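Home | Forums | Gear & Clothing | Members | Search

Storing puffers over summer: fold, hang or stuff?
Started by Dinesh Poojary, May 26, 2023

Dinesh Poojary wrote:
Okay, I have fallen hard for folding puffer jackets and I need to share! We're moving to Parnemness in July and I've got one shelf for all our winter coats. My method: spread it on the bed, zip it right up, sleeves across the back, then roll from the hem to the collar and tuck the lot into the hood. Tiny! Anyone got a better one?

mapletoque wrote:
Love the energy, but please don't leave it rolled all summer. I did that with my old Urrego parka and the fill never got its loft back. Wide hanger, back of the closet, done.

kettle_and_crumb wrote:
Disagree, sorry. Hanging drags all the fill down to the hem, especially in a heavy one. Fold it loosely in three and put it on TOP of the pile. Mine's on its eighth winter and still gorgeous.

Dinesh Poojary wrote:
Ooh, loosely in three, I like that. Mine has no hood anyway (the hood trick is for my partner's), just a big tall collar that fights me every single time. 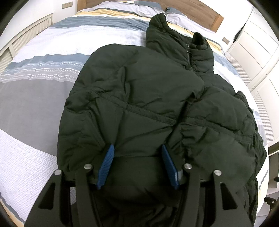 So with the collar I've started leaving the zipper down a bit at the top and folding it flat last, once the air's out of the body. Lean on it with your forearms and work toward the neck. Very satisfying!

mapletoque wrote:
Fine, the forearm thing is good. Still hanging mine.

pluvesden_pat wrote:
Whichever way you go, wash it first and make sure it's bone dry. A big cotton pillowcase makes a lovely breathable bag, too.

Recent threads
Dratiris boots: re-wax or leave alone?
Wool blankets and moths
Best bins for under the bed
Mitten storage that works for kids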